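Good Practice for Recording Demonstrations with Hand-Held Grippers

These rules are for people who record household tasks with a hand-held gripper so that a robot can learn from them later. I wrote them for new operators at Avidholm, and Anneliese Kohlhase corrected the part on safety. If you work with other hardware, most of it still applies.

Before you start

Read the task card to the end, also when you know the task already. The cards change, and in June we had to throw away 40 recordings made with an old card.

Check the fingers. Open and close them fully two times. The pads must be clean and must meet along their whole length. Wipe them with a dry cloth, never with alcohol.

Check the free space. You need room for your elbows and for the cable, if there is one. Move chairs away from the side where you will stand. When two people work at one table, agree who moves first and say it aloud.

Do not tidy the room to make it look nice. A robot will have to work in normal homes, with normal shelves and normal tablecloths. Remove only what is dangerous, private or not allowed by the card.

Holding thin objects

Thin and long objects are the most difficult group. They turn between the fingers, and a small error at the grip becomes a large error at the tip.

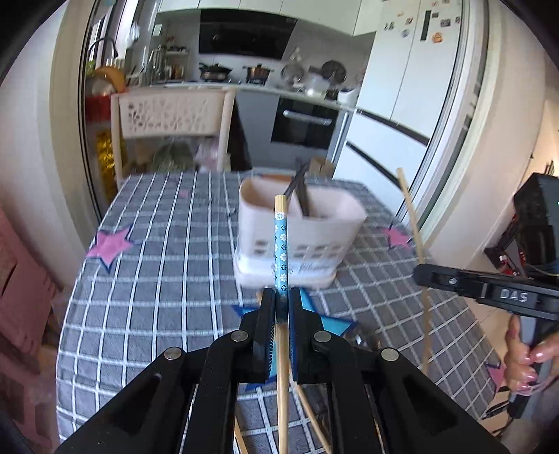
The first rule for thin objects is to decide the grip point before the fingers close. Approach slowly, stop for a moment, then close in one movement. If you close and open several times to find a better place, the recording will teach this searching too. With a chopstick that has a sleeve, like the one with white flowers on blue, hold it upright between the pads and keep the bare tip free, so that the tip can go where the card asks. Pick up one object at a time unless the card says differently. If the card asks for a container, such as the perforated chopstick basket on the table, bring the object above the opening first and lower it straight. Do not push it in at an angle.

During the recording

1. Start the recording with the gripper still and open.
2. Move at the speed of a calm person. Faster is not better.
3. Keep your free hand away from the objects. If you must help with it, stop and mark the recording as assisted.
4. If you drop something, do not hide it. Finish the attempt, mark it as failed, and begin a new one.
5. End with the gripper still and open, away from the objects.

Safety

Never put a finger between the pads to test the force. Keep hair and long sleeves away from the arms of the gripper. Do not record beside a cooktop that is on, and do not put the gripper down near water. Take a break when your wrist becomes tired, because a tired wrist shakes and the recording shows it.

After the recording

Write the label the same day. On Friday the lead looks at the labels, and a set is accepted when 95 percent of them agree with the video. Failed attempts stay in the set with their mark. Faces, letters and screens must be reported before upload, also when they are visible only for a moment.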